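Pekard (software)

Pekard is a task-planning and control package for two-armed household robots. It takes a spoken or typed request, such as tidying a living room, and breaks it into steps that a motion controller can run. The developer, Hourani, describes it as a general planner. Critics say most of its apparent range comes from a long list of hand-written rules, and the release notes give them some support.

Overview

The package has a perception module, a planner and a low-level controller called Tiko. Perception labels objects and guesses where they can be held. The planner picks an order of work. Tiko turns each step into joint motion and checks it against camera input, including views from the wrist.

Wrist views are useful at close range and poor in transit. A glossy table and a carpet can both smear into streaks while the arm is moving, and the gripper's own shadow may fall across the floor ahead of it. Pekard drops blurred frames before labeling. Hourani calls this "motion-aware perception," a generous name for a filter.

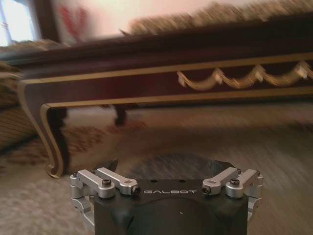

Planning

Litter collection is the task most often used to present the software. One gripper holds the rim of a lined trash bin while the other handles a bottle, and paper and wrappers on the carpet are placed in a queue. The planner must keep both arms from crossing and decide which item comes next.

Version 6 ships with 2,028 action templates. Hourani says these are only "starting points" for a learned model, but it has not published results with the templates turned off. Without that test, it is hard to say how much the model adds.
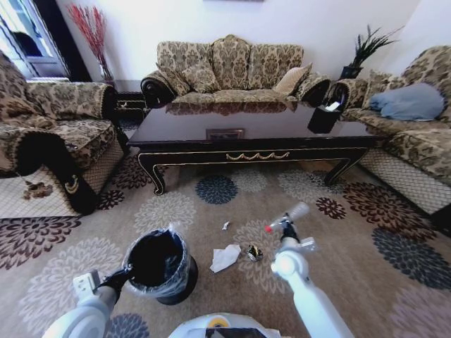
Clear plastic remains a weak point. Depth sensing often fails on it, so the planner falls back on color cues such as a cap. Patterned carpets cause the opposite trouble: the labeler reports objects where there are only flowers. A confidence threshold hides many of these false reports — and some real scraps of paper with them.

Testing

The main public test is the Sturnach home set, which covers over 3,000 task attempts in furnished rooms. Hourani reports a high completion rate, but counts a task as complete if it is finished within 4 tries. Few owners would score it that way.

Lighting is treated lightly in the published results. Rooms with a full wall of windows and sheer curtains are grouped with evenly lit ones, although bright daylight can wash out one side of a view and leave the robot's own body in shadow. 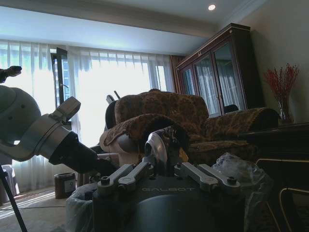 Exposure is set separately for each camera, and the labels are merged afterward. When two cameras disagree, the planner trusts the closer one. The manual gives no evidence for this rule, and it can be changed only by editing a settings file.

Licensing

The planner is closed. Tiko and the log viewer can be downloaded with source code, though the viewer cannot show why a step was chosen.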